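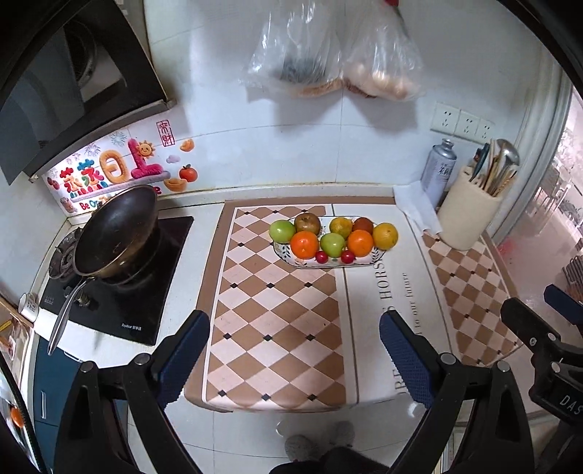
2024-01-30, Surnwood kitchen

Noreen wants the fruit kept on the oval platter at the back of the counter. I'm not convinced. Apples and oranges piled together on one dish, with tomatoes tucked in at the front, and the stove close by on the left. Her case is that people eat what they can see. Maybe. I'd want more than 6 days before believing it.

The diamond mats can stay for now, though I doubt they do much except hide crumbs. Lift and wipe under both.

Ezequiel says apples make the rest ripen faster. Try them in a separate bowl for 15 days, same shelf height, and write down what goes soft first.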